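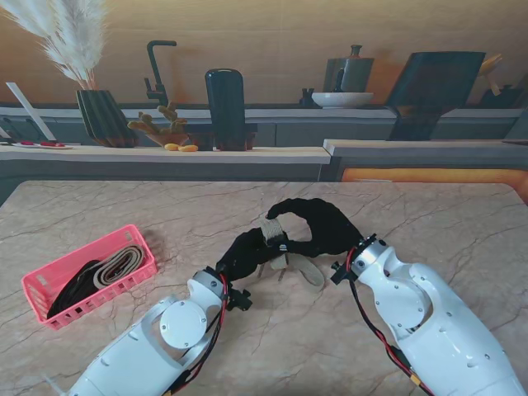
Cesta calada Arholm, color rosa

Cesta rectangular de plástico, con lados ranurados y filas de pequeñas aberturas cuadradas. Es cómoda para guardar cinturones, correas y cintas de tela enrollados, uno al lado del otro, sin que se mezclen con la ropa.

Precio: 9 €
Referencia: Arholm 17
Venta por unidad o en paquete de 2

Consejo de uso: doble primero la punta de la correa en un lazo pequeño y enrolle el resto alrededor, sin apretar mucho. Las correas de tela de hasta 100 cm quedan bien de esta manera.

Limpieza con agua tibia y jabón suave. No la ponga en el lavavajillas.

Las cestas salen de nuestro almacén de Usgate. El próximo envío de color rosa es el 18 de abril de 2026. Para pedidos de tiendas, escriba a Marlina Wattimena, en Flilance.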